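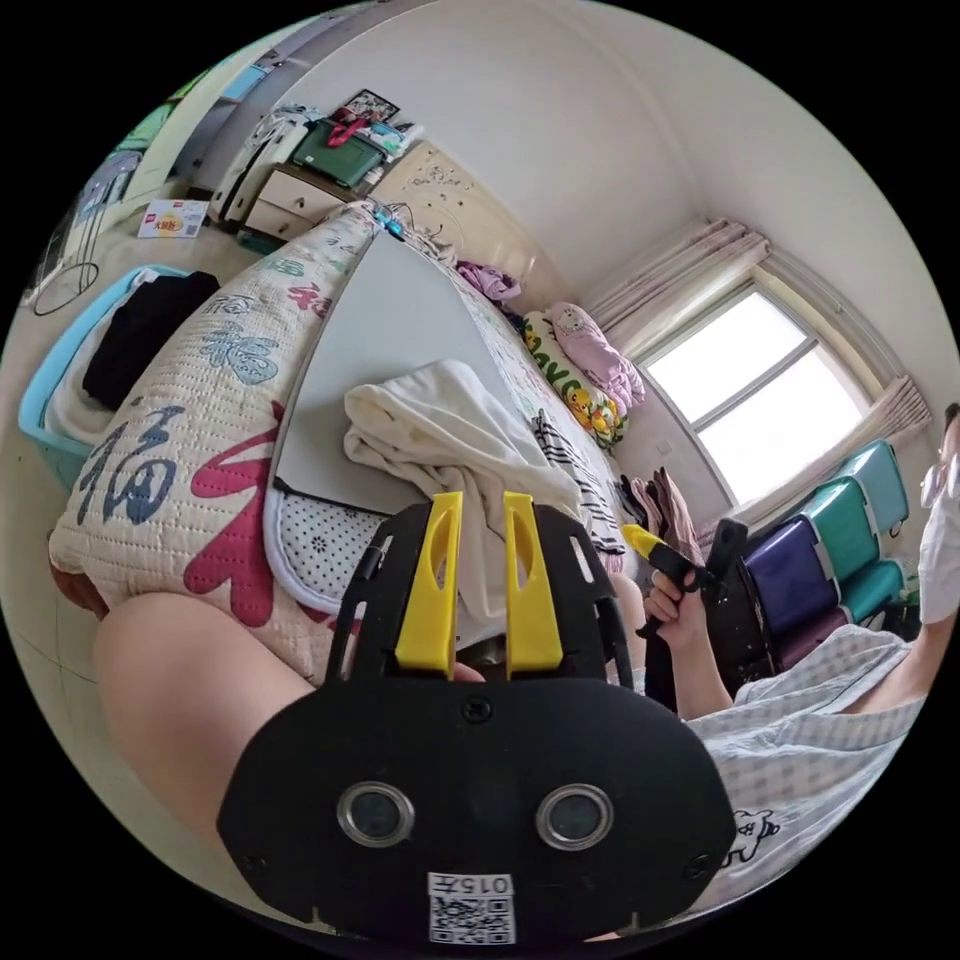 Working on cloth, bare arm and all.

Bring back the mending basket

I spent Sunday night sewing a button on a shirt and it took me 10 minutes. Ten minutes, and most of that was looking for the thread. The shirt is fine now. It had been hanging on the back of a chair since June, waiting for me to either fix it or give up and buy another one, and I very nearly bought another one.

Which is nuts. A whole shirt, for a button.

My grandmother kept a mending basket next to the radio. Socks, pillowcases, my grandfather's work pants with the knees gone. She didn't enjoy it particularly. It was just there, like dishes. You did some while you listened to the program and then you stopped. When I was 7 she gave me a needle and a dishtowel and told me to keep quiet, and that was my entire education in the subject. Still the only sewing I know.

I asked at work who could hem a pair of pants. Two people said yes. Two, in an office where everybody has a degree in something. The rest take things to the cleaners or, more often, they don't take them anywhere. They go in a bag in the closet and then the bag goes out.

And I get it. I do. A T-shirt at Rateo costs less than lunch. The tailor on Lurkumham Street wanted more to replace a zipper than I paid for the jacket, and he's not robbing anyone, a zipper is a real hour of work. The price of the jacket is the strange number, not his. Somebody sewed that whole jacket, sleeves and lining and pockets, and got paid what exactly?

But money is only part of it. I think we got embarassed. A patch used to mean you were careful and now it means you're broke, or else it means you paid 50 dollars extra for jeans with the patch already on. I saw a pair downtown last week, ripped at the factory and then mended at the factory. Couldn't decide whether to laugh.

The schools dropped it too. I'm not asking for home ec the way it was, girls at the machines and boys down the hall with the band saws. Teach all of them. One semester. Button, hem, patch, darn a sock if there's time. My neighbors' kid Markus can build a web page and he threw out a backpack over a strap. One strap! Three inches of stitching, ugly stitching would of done it.

Ugly is fine, by the way. My button is a slightly different white from the others and sits a little low. The Sowah coat I've had since college has a lining held together with green thread since green was what I had. Has anyone ever looked inside my coat? No.

So get a basket. A shoebox, whatever. Needles, black thread, white thread, decent scissors that you hide from the rest of the house. Put the torn stuff in it and leave it by the TV. One thing a week, during the news - bad stitches and all.

I still have the pants to do.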